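19 February 2025
Notebook, segmentation and hand tracking, Skasik branch

Good day. The new step segmenter finally runs end to end on the tabletop packing clips, and it is so much better than the old one that I ran it twice to make sure I had the right checkpoint loaded.

Where we were: the old pipeline cut a clip whenever wrist speed dropped below a threshold. Fine for pick and place, terrible for packing, where the hands go quiet for ages while the fingers do all the work. Liis has been saying since September that we should cut on contact changes and leave speed as a tie breaker. She was right and I owe her a coffee.

What changed today:

Contact head now outputs per-hand, per-object scores (left/container, right/container, right/lid and so on) and no longer one "touching something" bit.
Smoothing window is 300 ms. I tried longer and the short lid touches vanished.
Segment boundaries need 3 consecutive frames of agreement before they are written out.
Merge rule for tiny segments moved out of the exporter and into the config, where I can find it.

Ran it on the floss pick clips first since they are the nastiest we have. Clear box, clear bag, white picks, black sleeves on a dark table. If the contact head can cope with a transparent wall it can cope with most of what Troltum is going to send us.

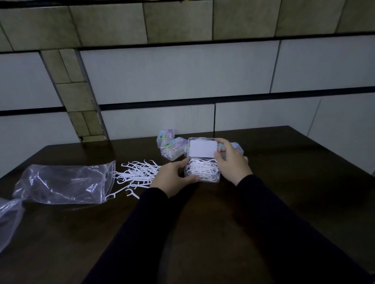
The left hand was the easy one. Fingers around the lower edge, score sits high and flat, no flicker. The right hand is where it gets fun — it has the side and upper edge of the container with the fingers reaching toward the lid, and the old model called that "lid" with total confidence. The new one splits it: container high, lid low but not zero. That is the answer I would give if you asked me to label it by hand, and I nearly cheered.

Object masks are less happy. The box packed full of picks reads as one solid white thing, which is fine, even helpful. The loose pile on the table is the problem. The mask for it leaks into the open end of the zip bag, and the stray pick near the left hand gets its own instance on some frames and joins the pile on others. For the planner I don't think we care. A pile is a pile, and the planner only wants to know where to reach. I have added a "granular" class so instances inside it never get tracked one by one. Fathima, please shout if that breaks anything in your grasp sampler.

The three closed boxes at the back also confuse the re-identification step. It wants to match the open container to whichever closed one is nearest, as if they were the same object at two times. Quick fix: an object with an active hand contact can't be reassigned. Proper fix: use the lid state as part of the identity features. The white card inside the raised lid is a nice strong cue for "open", so long as the model doesn't learn that card = lid everywhere. Must check on clips with other packaging.

Sleeves: the right forearm almost disappears into the table in the dark corner. Wrist estimate held up anyway, thanks to the hand itself being less buried in shadow. Elbow estimate is nonsense there. I am dropping the elbow from the retargeting cost when its confidence is low and letting the arm solver pick its own posture. Tried this in sim on the Stoluron arm model and the motion looks calmer, with the wrist still following the target.

Training notes: 2000 steps of fine-tuning on top of the Adomaitis weights, batch size left alone, learning rate halved. Loss was still creeping down at the end so there is probably more to get. The held-out set is 300 clips and I haven't touched it yet. No peeking until the config is frozen!

To do:

Rerun the lid clips with the granular class on and off, same seed
Write a test for the reassignment rule (two identical boxes, one in hand)
Ask Liis how she labels a hand that touches box and lid at once — we need one rule
Overlay viewer draws left and right contact in nearly the same green, change one of them
Push the config, then freeze it

Left the fine-tune resuming overnight on the second GPU. Please don't kill it, Fathima, your sampler job is queued right after.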